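Einführung in die Farbenlehre, Skript zur 2. Sitzung
Costel Mocanu, 2019-01-29

Simultankontrast: Eine Farbe wirkt verschieden, je nachdem, welche Farbe neben ihr liegt. Ein Grau erscheint auf Schwarz heller als auf Weiß. Orange und Rot sind im Farbkreis benachbart, darum ist der Kontrast zwischen ihnen gering.

Bitte lesen Sie bis zur nächsten Sitzung den Text von Cotness, Abschnitt über die Hintergründe. Die Übung dazu darf bis zu 265 Wörter haben.
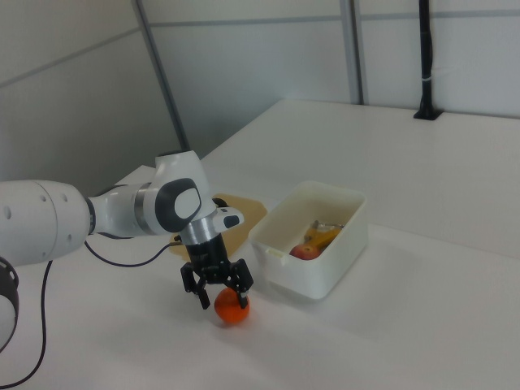
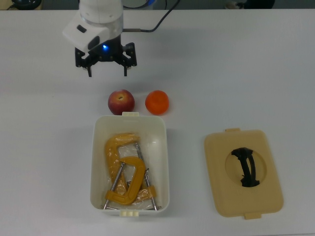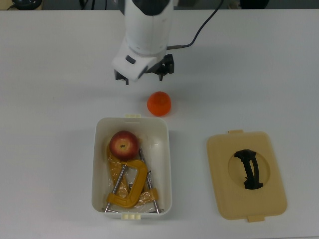 Abb. 1–3: Weiße Tischfläche als Hintergrund. In Abb. 2 Rot neben Orange.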